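Print | E-mail

Ticket 593: Watermaker low output and high salinity alarm
Status: Closed
Unit: Wulero 300, fitted at Garkthorpe
Handled by: Technical Support, Dresthorpe office

Reported fault
The owner reports that fresh water output has fallen over the past month and that the salinity alarm sounds shortly after start-up. The unit had been left idle in harbour since November. No flushing record was supplied.

First response
The owner was asked to check both pre-filters, the sea strainer and the inlet valve, and to report the pressure reading once the unit had settled. The owner was also advised not to drink water produced while the alarm was active.

Owner's reply
Strainer clear. Pre-filters discoloured and replaced with the onboard spares. Output improved, but the alarm continued. Pressure reading normal.

Second response
The salinity probe was to be removed, rinsed in fresh water and refitted. If the alarm persisted, the membrane was to be cleaned using the Hamann kit, part 811, following the printed instructions – the system must be depressurised before the housing is opened.

Parts sent
1 x cleaning kit, part 811
2 x pre-filter
1 x probe seal

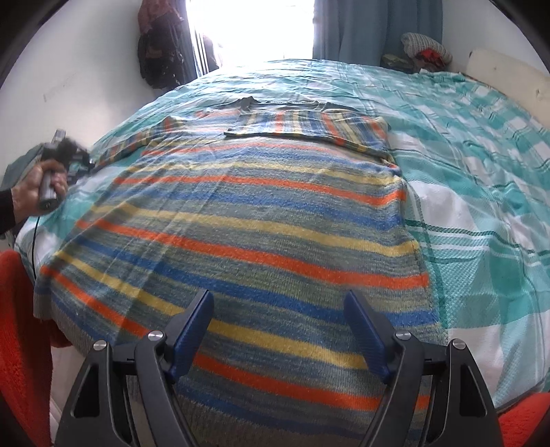

Striped knitted sweater, laid out on the bed.

Outcome
Alarm cleared after the second cleaning cycle. The owner confirms that output is back to the rated figure. A fresh water flush is advised whenever the unit is to stand unused – the manual gives the intervals. Any further fault should be reported under the same ticket number.

Print | E-mail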